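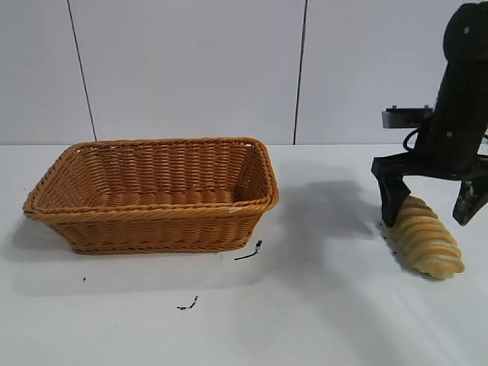
by R. Semwal

Why does bread go stale?

You get a roll on Monday. Soft. Smells great. By Wednesday it's tough and kind of boring, and you could knock on a door with it. What happened?

Most people say it dried out. Good guess! Partly right. But bread can go stale even inside a sealed bag, where the water has almost no place to go. So something else is going on.

It's the starch.

What is starch?

Flour is mostly starch. Starch is made of long chains of sugar stuck together, way too small to see. In dry flour the chains are packed up tight, in little grains. Add water, put the dough in a hot oven, and the grains swell. They soak up water and the chains get loose and floppy. Floppy chains full of water = soft bread.

Then the bread cools down. The chains start to line up again, slowly, like kids coming back in from recess. They pack together and squeeze some of the water away from themselves. Now the inside feels firm and crumbly.

And the crust? Crust goes the other way. It starts out dry and crunchy, then water creeps out from the middle and makes it leathery. So the hard part gets soft and the soft part gets hard. Weird, but true.

The fridge problem

Lots of families keep bread in the fridge. It does slow down mold. But starch chains line up faster when it's cold (cold, not frozen), so the bread gets stale sooner. The freezer is different – in there the water turns to ice and the chains can barely move. Frozen bread stays pretty good for weeks.

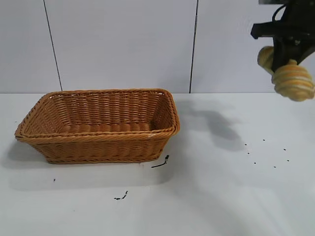

Best spot for a loaf you'll eat soon: on the counter, in a bag or a bread box. Not in the sun.

Can you fix stale bread?

Sometimes, yes. Heat shakes the chains loose again and they take the water back. Thats why toast from old bread is so nice. A few minutes in a warm oven can make a roll soft inside and crisp outside. Eat it right away though, it goes hard again quick, and the second time is worse.

If the bread has mold on it, don't fix it. Throw it out, the whole thing. Mold grows tiny threads down into bread where you can't see them. Stale is okay to eat. Moldy is not.

Why does store bread last longer?

Bakers add stuff. Fat, like oil or butter, gets in the way of the chains. Sugar and honey hold on to water. Some factories use helpers called enzymes, which snip the chains into shorter pieces so they can't pack so well. Plain bread with just flour, water, yeast and salt goes stale fast. A skinny loaf can be hard by supper.

Try it

You need one fresh loaf, sliced, and three bags that close.

Put a slice in each bag. One on the counter, one in the fridge, one in the freezer. Write on the bags so you dont mix them up. Wait two days. Take them all out and let them sit till they're the same temperature – an hour should do it. Now press each slice with your finger. Which one bounces back? Which one cracks when you bend it?

Write down what you find. Leftover slices make good croutons, ask a grown-up to do the oven part.

Words to know

Starch – long chains of sugar that plants make to store energy.
Crumb – the soft inside of bread. Also the bits on your shirt.
Enzyme – a tiny helper that speeds up a change, like cutting up starch.
Retrogradation – the big word for starch chains lining up again. Say it slow.

Posted Sep 27, 2023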